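The bag by the door

A love letter to the black tote, and a few thoughts on straps

26/10/2023

I own too many bags. I've said this in print before and I will say it again, probably from underneath a pile of them, because every October I drag the lot out of the cupboard under the stairs and promise to get rid of half. This year I managed it, more or less, and the one that survived without any argument at all was a soft black tote with tan straps that I've been carrying since the spring.

I bought it in Grolness, on one of those wet afternoons when you go into shops simply to stop being rained on. The shop was called Tu and it sold candles, mostly, and some very expensive soap. I wasn't in the market for a bag (I am never in the market for a bag) but it was on a hook by the till and I'd put it on my shoulder before I'd properly thought about it. You know how that goes.

It's the straps I fell for. Plain black bags are ten a penny and I've had loads of them, all perfectly fine, all eventually holding other bags in the cupboard. But tan webbing against deep black is such a good pairing! It's the colour of a nice biscuit next to strong coffee. It goes with my navy coat and my brown boots, and it somehow stops them arguing with each other.
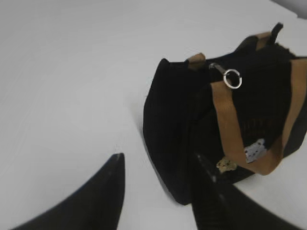 My old work bag, a stiff Rernari thing in oxblood that I'd saved up for, never had that easy way about it. I paid the best part of 400 pounds for it and spent years being slightly frightened of it. It couldn't go on a pub floor. It couldn't go near a biro. In the end I lent it to my sister and found I didn't want it back, and she, being no fool, didn't offer.

The tote gets no such treatment. It goes under train seats and in the footwell of the car, and it has been to the allotment with leeks in it. On an ordinary day I'll have my purse in there, a water bottle, a cardigan, whatever library book I'm failing to finish, and an umbrella that I forget about until I'm already soaked. It does pick up fluff, I'll give you that. Fuzzy black fabric is a magnet for it, and if you live with a pale cat you should think hard before you commit. I keep a clothes brush on the hall shelf and give the bag a going over when I remember, always in the one direction, and then a wipe of the webbing with a barely damp cloth.

Straps are where bags wear out, in my experience. I once had a market bag let go in the middle of a zebra crossing, with oranges. So these days I check the webbing before anything else: have a look where it folds, because that's where it gets tired first, and run a thumb down the edges. A bit of fuzz doesn't bother me. A stitch coming away does, and I'd sooner spend 17 pounds at the repair stall in the Tevon arcade than wait for the oranges.

The other thing I insist on now is a zip. I held out for years! I thought open-topped totes looked more relaxed, and I liked being able to plunge a hand in for my keys. Then I left one on a bus seat, the 61 going round the big roundabout rather briskly, and spent the rest of the journey crawling after lip balms. A zip with a decent metal pull, something you can find with your fingers in the dark, is worth any amount of looking relaxed.

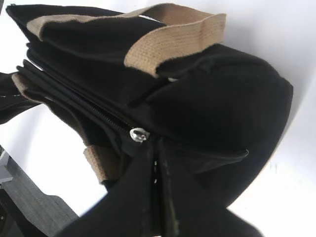 Soft black fabric, tan webbing and a silver zip pull.

As for storing them, my cupboard used to be a disgrace and is now merely a cupboard. Hanging is hopeless for soft bags in my house, as the hooks leave a dent in the handles and whatever is on the front gets knocked off by the hoover. I lay mine on a shelf instead, emptied out, with an old pillowcase stuffed inside to keep the shape. Long straps get tucked in so they don't tangle with their neighbours. It took me an evening and I found some 100 receipts, most of them for sandwiches.

Nine bags went off to the charity shop in the end, inside the biggest of them, and I did feel a small pang about a yellow raffia one I wore to a wedding. The black tote didn't even make it as far as the shelf. It's back on the floor by the front door with the library book in it, which is due on Friday week or possibly was due last Friday. I should go and look.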